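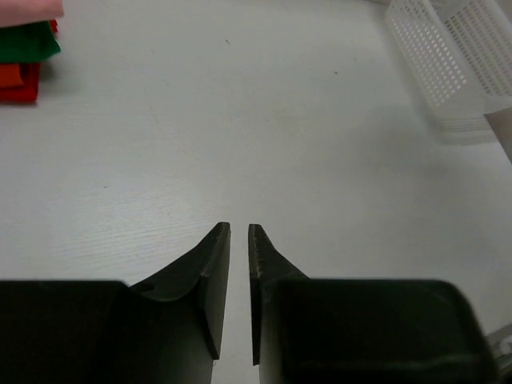 Stellell Revises Wear Grading for Rental Table Linen

KIVPORT, April 17, 2019 – Stellell, a supplier of rental linen to restaurants and event halls, today published a revised wear grading for napkins and tablecloths. The new grading replaces the pass/fail check in use at the Kivport laundry and applies to all cotton and cotton-blend stock.

Under the revised rules, each piece is assigned one of four grades after washing. Grades A and B return to rental. Grade C is held for hem repair. Grade D is withdrawn and sold as wiping cloth through Paneck, which has handled Stellell's retired stock since December.

The grading was set after a trial on 809 pieces, each taken through 100 wash cycles. Color loss, seam slippage and shrinkage were recorded every 12 cycles. Almost 42 percent of the pieces that failed the old check were graded C, meaning that they could be repaired and returned to use.
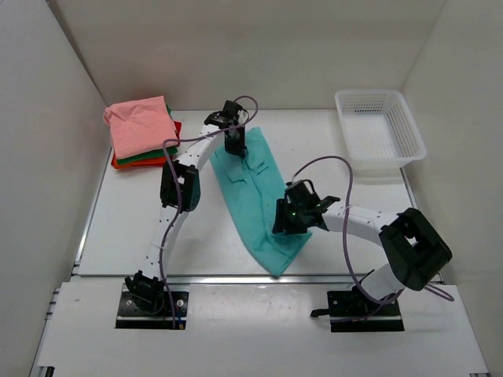
Teal-green cloth at a white worktable.

"The old check treated a loose hem and a worn-out weave as the same fault," said Olesia Hutsuliak, head of textile quality at Stellell. "Customers will see fewer early replacements on their invoices. Rental rates do not change."

Dyed stock is graded against a shade card supplied by Ambaye. White stock is graded for stains and thinning only. Pieces with a printed logo are excluded for now – a separate method is in preparation.

Existing contracts move to the new grading at their next renewal. Customers may request the full grading sheet and shade card from their account manager.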